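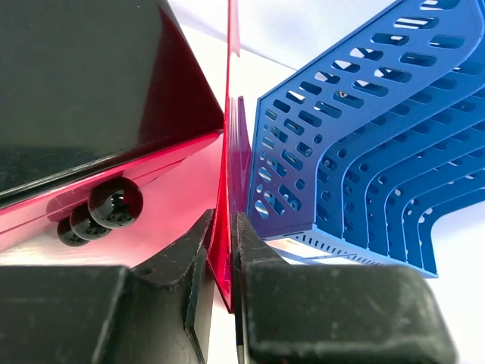
Wrist camera view at Brarkotwood: a thin sheet of translucent pink-red acrylic held between the fingertips, with blue perforated parts to the right.

Ask Ifeoma Danladi whether a robot can tidy a shop display and she asks which display. Cardboard boxes on a flat shelf, yes. Clear plastic on a white surface, sometimes.

Danladi runs manipulation testing at Brarkotwood, where the current work is on shop-floor chores: straightening, restocking, wiping down. Most of her time since March has gone to glossy and see-through goods.

"A depth sensor wants a surface that sends light back in an orderly way," she said. "Tinted acrylic sends some of it back and lets the rest through. You get a reading for the wall behind the part, or you get nothing. Glossy black is bad for a different reason. It shows you the lamp."

Perforated parts cause their own trouble. The planner sees slots and holes as gaps, and a fingertip can be sent toward one. Her group now closes small openings in the model before planning a path, a fix she described as crude and good enough.

Thin sheets are gripped by the edge. Close too hard and the sheet flexes; too little and it pivots. The controller is tuned separately for each material, and Danladi does not expect that to change soon.

Her colleague Mounir Soliman keeps the training records. The acrylic set stands at 4000 grasps, of which 2000 were recorded under store lighting.

"The lab lighting numbers were better," Soliman said. "We stopped quoting them."

Speed is the other limit. A shelf reset that takes a clerk two minutes takes the machine up to 15. Danladi considers that acceptable overnight, when the aisles are closed, and useless at noon.

On household work she was more cautious. A store has a plan of where things go -- a kitchen usually has a person who knows. "Unloading a dishwasher is close, if it's your dishwasher and your plates. Somebody else's is a new project."

What would she hand over today? "Facing boxed goods. Moving totes. I'd leave the glassware to the clerk."

The next round of tests adds curved clear parts and a softer fingertip pad.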